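Housekeeping Skills, Unit 7: Upholstered Surfaces and Clothing Left on Them
Notes for the September intake

Bring these notes to the practical. The written part of the unit is short and most of the marks are for the work itself.

1. Clear first

Nothing gets brushed or vacuumed until the fabric is bare. Clothing and cloths are the usual things left on padded furniture. Pick each one up with both hands and shake it away from the upholstery. Check pockets. Fold it if it is going back to a resident, or put it in the wash bag if it is going to the laundry. A bunched-up red and white cloth on grey fabric is easy to see. A grey sock is not, so run a hand over the surface as well.
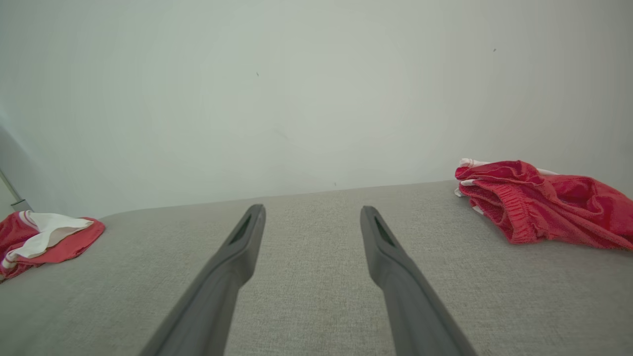

Karine Sandhu wrote in after the last class: I'd add that red things shouldn't sit on pale upholstery if there's any chance they're damp. I lost a cream armchair to a football jersey that way, and the colour never came out.

Her point is now part of the unit. Move coloured clothing before you do anything else, and never spray near it.

2. Woven grey fabric

A fine weave with light and dark threads hides dust well. Judge it by touch and by what comes up on the brush, and don't go by colour. Work in one direction, overlapping each stroke. Use the Kitel soft brush from the blue caddy. The Cordero brush is stiffer and is kept for floor mats.

Start at the back, where the upholstery meets the wall, and come forward. Crumbs and lint collect along that join.

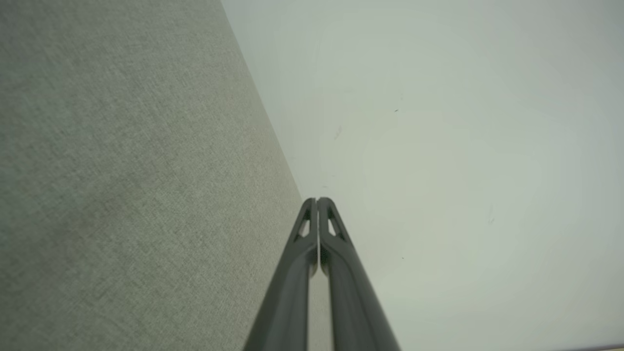
Go over the join twice with the crevice tool, keeping the tool flat so that it doesn't mark the paint. If the furniture is on casters, unlock them, pull it out, and do the floor behind before you push it back.

3. The wall behind

Painted walls behind seating pick up specks and scuffs. Small dark specks and a greyish smudge on off-white paint are what you should expect to find. Dust the wall dry, top to bottom, before any damp cloth goes near it.
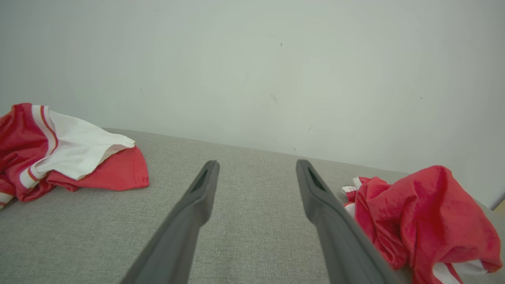 Can the same cloth be used on the wall and the fabric?
Use separate cloths. The wall cloth is damp and carries paint dust, and it will leave a line on the upholstery.

For scuffs, use Nalent diluted as shown on the bottle. Wipe lightly, wait 2 minutes, then wipe again with plain water. If the mark is still there, write it on the room sheet and leave it. Rubbing hard takes the sheen off the paint.

4. Folding a jersey

Lay it face down, smooth it from the collar, bring the sides in, turn the sleeves back and fold up from the hem. A red shirt or jersey left in a heap takes less than a minute to put right.

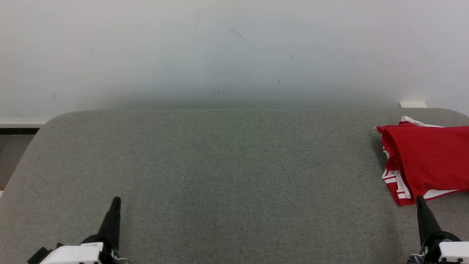

Department of Hospitality and Home Services

Practice garments are in the Clekosport bag by the door. Return them folded.

Assessment is worth 20 marks, with colour separation and order of work marked first. Bring your own apron.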